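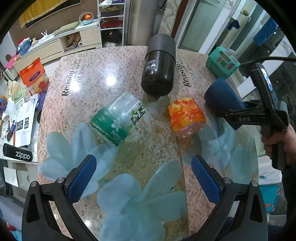 Shewit Worku wrote to me that handheld grippers have already won, that teleoperation is finished for tabletop work, and that any review of the Ollis method should start by admitting as much. I can't start there. I have read the paper twice and been through the sample episodes, and I'm less sure than Worku is.

The claim goes like this. People pick things up in ordinary homes with a gripper held in the hand, the recordings train a policy, and a robot arm that was never in those homes does the same job. Ollis reports 65 percent success on unseen tables after training on over 1,000 episodes. Furier, the older method it is compared with, does worse on every task in the main table.

I like the data. Shiny wrappers, a glossy tabletop with flowers printed on it and bright reflections, a black bottle that is close to a worst case for depth sensing – this is harder material than the gray foam blocks I'm used to seeing. Whoever chose the settings did the field a favor.

The testing is thinner. There were 14 test objects and 3 tables, and the failed grasps are lumped together, so a dropped package counts the same as a gripper that never got near it. Furier was run with its August settings and no retuning for the new fingers. The appendix mentions a filtering step called Parsa that throws out bad episodes, but I couldn't find how many it threw out, or who decided what bad meant. If it was tuned on the test tables, the headline number is worth a lot less.

Setup took me an afternoon. The code runs. My own results on a Skerard arm were lower than the published ones, mostly on soft packaging, and I'd want a second lab to try before blaming either side.

Worth using for collection. I would hold off on the policy until the failures are broken out.

January 2022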